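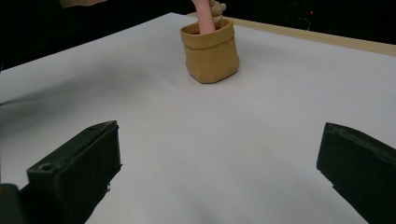
Gripper fingers – looking after them

Bench tips, part of the Flurton workshop pages. Last gone over 6 August 2020. Add to it if you find something better.

Wipe first, look second. Damp cloth, drop of washing up liquid, dry properly. No solvent on the printed fingers, it goes tacky and then picks up every bit of fluff in Kulstead.

Ragged edges. Lower inner edge goes first, always. Little bits stick out and catch on anything soft. Trim with a sharp blade, cutting away from the tip, then a few strokes of fine emery. Don't chase it till it's perfect or you end up with a thinner finger than the other side.

Scuffs on the top face – leave them. Scuffs on the inner face matter, that's the bit doing the holding. If it's gone shiny, rough it up lightly or swap the pair. Swap both. One new and one old will pull things sideways.

Tips level? Close to a playing card gap and sight along them. If one leads the other, slacken the back screw on that finger, nudge, nip up again. Quarter turns only. Aniela Jakubowski stripped two of the inserts before we wrote that down (she says I should put her name on it so there it is).

Screws. Check every 40 hours running. Dab of the weak threadlock, the purple one, not the red. Red means a heat gun and a ruined finger.

Test pick. Soft-sided pot with a folded cuff, stood on the white table, couple of odd shaped bits in the top so it's not an easy one. Take it by the body, below the cuff. Going for the cuff just rolls it. 16 picks, and if it drops more than 2 go back and do the levelling again. Start with the pot well back from the tips, so you see the whole aproach.

White table – crumbs show up, good. Brush down before testing, even specks. Grit under the pot scratches the top and Witkowska charge silly money for a new one.

Squeak when closing = dry slide. One drop of light oil, work it open and shut, wipe off the extra. Not grease. Grease and sanding dust make a paste.

Spares are in drawer 116, bagged in pairs. Geltbridge do the inserts, order before you open teh last bag please.

Cable: leave a bit of slack at the back. Tight cable feels exactly like a bent finger and you will waste a morning on it.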